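Personal Finance for Adults, Handout 4: Withdrawing Money From Savings After You Stop Working
Instructor: Kirsty Hinds, Tretville Evening Program

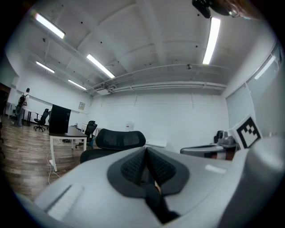

Last week we spoke of how to put money in. Now we look at how to take it out, and many students find this part more difficult.

Key words for today
Withdrawal: money you take from the account.
Balance: what stays in the account after.
Taxable account: you already paid tax on the money you put in, but you can owe tax on the growth.
Tax-deferred account: you pay the tax later, at the time of the withdrawal.

Fixed amount or fixed percent
With a fixed amount, you take the same sum each month, for example $400. It is easy to plan the rent and the food with it. In a bad year for the market, the $400 is a bigger part of your balance, and the account goes down faster.
With a fixed percent, you take for example 4 percent of the balance each year. The sum changes every year, so the household must be able to live with less sometimes. Please note that 4 percent is used here for the calculation only — it is not advice for your own case.

Exercise (in pairs)
Mr. Prendergast has a balance of $120,000. He takes $400 each month for 15 years. Suppose there is no growth at all.
a) How much does he take in one year?
b) How much is left at the end of the 15 years?
c) Do it again with 4 percent of the balance each year. Calculate the first three years only.

Write all the steps, also the easy ones. I give points for the steps.

For next time
Read the chapter on inflation, and bring a calculator — the phone is fine. If you miss the class, Kwaku Ansah has the extra copies.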